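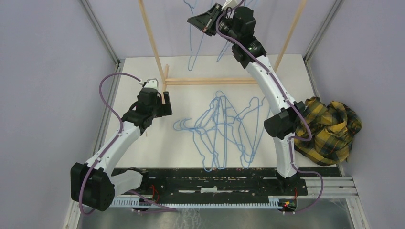 On the door of the room at Wavar there is a sheet of paper with the word Mekon on it, written by hand. Mekon is the name of the cell inside. It has two white arms, a white table between pale panels, and a wooden rack at the back of the table on which hangers can be put. I came on a Tuesday at half past seven in the morning, because Rahel Holzer had written to me that after nine o'clock she would have no time for questions.

She has looked after the cell for two years. Before this she repaired sewing machines in a factory for work clothes, and she says that the two jobs are closer than people think.

"In both cases you have something that moves the same way many times, and next to it you have cloth," she told me. "The cloth does not move the same way two times. So most of the faults come from the place where these two meet."

I asked her to start with the morning, and to tell me what she does before she switches on the power.

"I use my hands first. I take each arm near the wrist and I push it a little, with the brakes on. There must be no click. Then I go down with the hand to the base and I feel if the base moves on the rail. In my first spring here the left base was loose, only by a very small amount, and for three days we searched in the software. Zachary calibrated the camera again and again. Every time it was good for one hour."

Zachary Melnyk sat at the computer in the corner during our conversation and did not look up, but he said, "Four days."

The screws of the bases are now marked with a paint pen, one line across the head and onto the metal. If the line is broken, the screw has turned. They check these lines every morning and put the torque wrench on them once in a week. Ms. Holzer keeps the wrench in a drawer of her own, with a label asking that it is not used for anything else. Somebody once used it to open a window, she told me.

The second part of the morning belongs to the cables. They are purple, and one runs along the outside of each arm in wide loops. When I saw the cell for the first time I thought that these loops were untidy and that somebody would soon bind them closer. I said this to her, and she seemed to have heard it before.

"Everyone wants to bind them closer. I also did. I made it very beautiful, with ties every few centimeters, and on the second afternoon the wrist turned to the far end of its range and pulled the connector halfway out. It was not broken. It was worse, it worked sometimes."

How much loop is correct, then?

"You move the arm by hand to each end, all the joints, and you watch the tightest moment. At this moment the cable must still hang a little. Then you move it to the position where the arm is most folded, and the loop must not go under the elbow. Between these two there is not a lot of space. On the right arm it is more difficult, that arm reaches high up to the rack and then comes down again to the table. The loop near the table becomes big when the forearm comes down, and it can catch on a hanger hook."

The hooks are a subject to which she returned often. The hangers are light blue and thin, and they lie on the table in a pile. When the arms have taken a few from the pile, the others hold on to each other by the hooks and are lifted together. From the point of view of the task this is only a failed grasp, and the program tries again. From her point of view it is a load pulling sideways at the gripper, and this is what wears it out.

"The fingers are made to press together. They are not made for a pull from the side. I measure the play with a feeler gauge on Tuesdays, so today. If the gauge goes in more easily than last week, I open the gripper and look at the pins."

She showed me her notebook, where each gripper has its own page. The left gripper had its pins changed after 1004 grasps, which she considers very early. She has no good explanation. The pins now in use are from another supplier, Wyss, and at the last inspection they showed no wear which she could feel with a fingernail.

I asked if the counting of grasps is automatic.

"The program counts, yes. Zachary made it in Multovari, it was not there before. But it counts a grasp also when the fingers close on air. So the number is a number of closings. For the pins this is a bit unfair, but for the motor it is correct, so I leave it."

Mr. Melnyk turned around here for the first time. He explained that he could filter out the empty closings with the motor current, and that he had offered this in November. Ms. Holzer answered that she then could not compare with the older pages in her book. I had the impression that this discussion was not finished.

We came to the part of the work which takes the longest, and it is the setting of the table. The rack is wood, and wood changes with the season. Its position against the two bases must be known to the program, otherwise the gripper arrives with a hanger beside the bar. They measure at 13 points, with a pointed tool in place of the fingers, and the complete procedure needs about 85 minutes.

"In the beginning I did it every week. Now I do three points, and only if one of them is wrong I do the rest. What I do every time is to move the arms to these points slowly, at the lowest speed, with my finger on the stop. Not because I am afraid. When it is slow you hear the joints. The right elbow makes a sound at one angle, a bit like a chair. I have written it down and the sound is not growing."

And the cloth? They use checked cloth with a lot of yellow in it, because the cameras find its folds more easily than the folds of plain cloth.

"It leaves fluff," she said. "You do not see it on the table. You see it when you take the cover from the wrist, after some months there is a small gray ring around the shaft. I take it out with tweezers. Compressed air we had in the beginning, and I have forbidden it, it blows the fluff deeper inside."

She also wipes the dark strip at the front of the table, between the bases, although it is scuffed and will not become beautiful again. Screws which fall usually end there, or in the grooves of the rail below it, and she prefers to find them before an arm does.

Toward the end I asked what she would change if she could build the cell again. She thought for a while. She would bring the connectors of both cables to the outside of the bases, where one can reach them standing. At the moment she has to kneel, with a lamp in the mouth, to reach the red and yellow wires at the bottom of the right base. She would order the covers with captive screws. And she would keep a complete spare wrist on the shelf. The request for this is with the purchasing department under the number 241, and has been there since summer.

"If the wrist fails tomorrow we wait six weeks," she said. "I have told them this in writing, with the date."

At ten minutes to nine Mr. Melnyk asked if he could have the arms now. She put the notebook away, looked once more at the painted lines on the left base, then on the right, and said that he could have them until lunch.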